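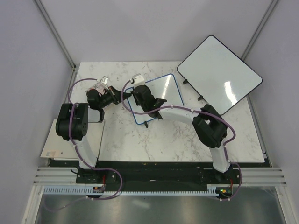

Deken Small Dry Erase Board, Blue Border

Item 661
In stock – ships from our Drurkwood warehouse

Small whiteboard, blue border all the way round. Lies flat on a desk or table, light enough to hold up in one hand. For spelling words, math practice, grocery lists, phone messages, whatever you need to write down and wipe off again.

We've carried the Deken board since April and it has pretty much replaced the old Ditora one. Same writing surface on the front, better border. The Ditora border was glued on and the corners lifted after a school year or so. On the Deken the border snaps on and stays put. If you still have Ditora boards at home they work fine with the same markers and erasers, no need to swap everything at once.

What you get
One board, blue border
One sheet of care instructions
Markers and eraser NOT included, see below

Sold singly or by the classroom pack. Pack price shows in the cart once you pick the quantity.

Before first use
Peel off the clear film. It's thin and easy to miss – most of the "marker won't stick" emails we get are the film still being on. Wipe with a dry cloth. Done.

Cleaning
Dry eraser or soft cloth for every day. Damp cloth once a week if it gets used a lot, then dry it. Ink that has sat over a long weekend can be stubborn, go over it with a fresh marker and wipe right away. No scouring pads, no kitchen scrub powder, no nail polish remover. Scratches hold ink and there is no fixing that.

Don't leave it on a radiator or a car dashboard. It will bow.

Hanging it up
No holes and no hooks on this one. Not magnetic ether. If you want it on the fridge, order the Postma stick-on magnet strips (item 391), two strips per board, one top and one bottom. For a painted wall use removable strips from any hardware store. Want magnets to stick to the front? Wrong board, look at the Postma steel boards instead.

Goes with
Postma magnet strips, item 391
Postma felt eraser, item 658 – fits a kid's hand, washable, dries overnight
Any low odor dry erase marker. Fine tip is best on a board this small, chisel tips eat up the space fast.

Questions we get a lot

Is the back usable?
No, plain backing. Markers will stain it.

Other border colors?
Blue only for now. Green was planned, no date on it.

Can I get replacment borders?
Yes, email us with your order number. Borders ship in a regular envelope.

Lined or plain?
Plain. A lined version was tried and the lines wore off, so it's gone.

Wet erase markers?
They work but you need water to get them off. Try a corner first.

Shipping and returns
Orders in before noon go out same day, later ones the next working day. Single boards go in a padded mailer, packs in a box. Corner dented on arrival? Send us a photo and we'll send another, keep the first one. Unused boards with the film still on can come back within 30 days. Film off, no return.

School orders: purchase orders OK. Over 3,000 boards please write to us first, that comes straight from Deken and takes longer.

Page updated September 2, 2023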